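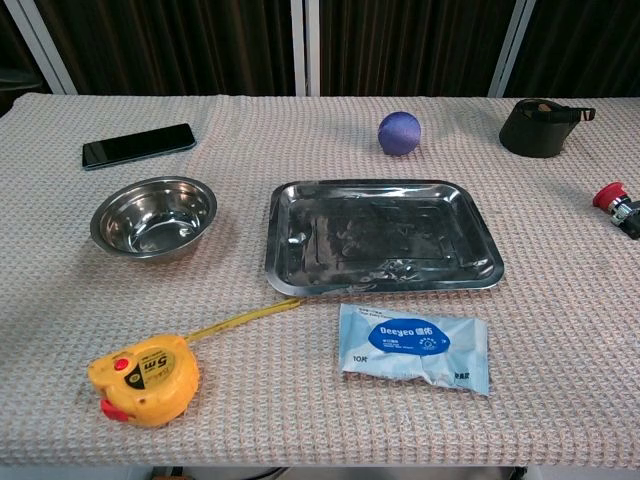

Section 4. Serving Ware and Table Surfaces

Site: Brellden Community Kitchen, main hall and prep room
Inspection date: May 25, 2019
Inspector: Bronisława Mazurek
Accompanied by: Kidus Beyene, shift lead
Ratings: S (satisfactory), C (correct before next visit), N/A

4.1 Stainless steel bowls and trays free of cracks, rust and open seams. S
Comment: Surface scratches alone are not scored under this item. Two trays from the prep room had dents near the corner, but the metal was sound.

4.2 Ware stored upside down or covered when not in use. C
Comment: Bowls on the lower shelf were stored upright beside the mop sink. Move to the closed cabinet.

4.3 Table coverings laundered on schedule. S
Comment: Laundry log is complete from February onward. Earlier pages were not available.

4.4 Personal items, including phones, kept off food preparation surfaces. C
Comment: The posted rule covers the prep room only. Extend it to serving tables and repost at both doors.

Section 5. Cold Storage

5.1 Walk-in cooler at or below 41 degrees F. S

5.2 Thermometer present and readable in each unit. C
Comment: The Joly upright has a thermometer, but the dial is fogged and could not be read. The reading for this visit was taken with the inspector's probe. Replace the dial.

5.3 Raw meat stored below ready-to-eat food. S

5.4 Opened containers labeled and dated. C
Comment: 14 containers checked. Two had no date -- one of cooked rice, one of tomato sauce. Both were discarded during the visit.

Section 6. Handwashing and Cleaning

6.1 Hand sinks stocked with soap and paper towels. S

6.2 Hot water available at all sinks. S
Comment: The prep room sink is slow to warm up. Mr. Beyene has asked the building office to look at the mixing valve.

6.3 Sanitizer mixed to the strength on the product label. S
Comment: Test strips are in date. Keep the strips with the buckets and not in the office.

6.4 Chemicals stored away from food. C
Comment: Degreaser found on the dry goods rack, next to flour. Moved at the time of inspection.

Section 7. Exits and Fire Safety

7.1 Exit doors clear and unlocked during operating hours. S

7.2 Extinguisher tags current. S

7.3 Hood filters clean. C
Comment: Grease build-up on the left bank. The service contract with Unedo calls for cleaning twice a year; the last visit sheet is unsigned. Obtain a signed copy.

Follow-up

Items marked C are to be corrected by the site and confirmed in writing to Annick Boyer, Facilities Office. Item 5.2 requires a receipt or photograph of the new dial. Item 4.4 will be checked again at the next visit.

Site response (K. Beyene): 4.2 and 6.4 done. Dial ordered. Waiting on Unedo for the visit sheet.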